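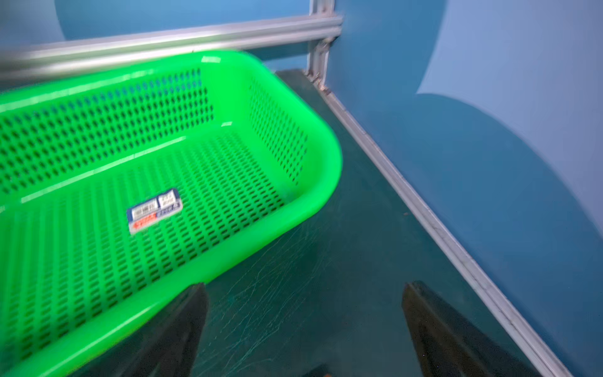 A reader in Kanmont reckons I'm far too soft on vinegar, and that a soak in plain cold water does just as well for new colours. Fair enough! I still throw a splash in (old habits), but I've stopped telling everyone else to.

What I do swear by is washing anything bright inside out at 30 degrees, on its own the first couple of times – and keeping it off the line in full sun.
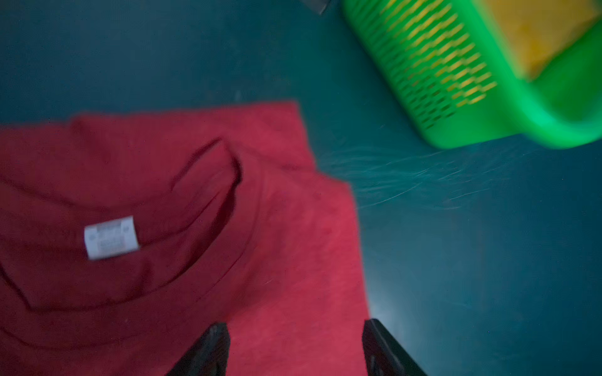

Can you tumble dry a cotton tee? You can, on low, but take it out while it's still a bit damp and hang it in the shade.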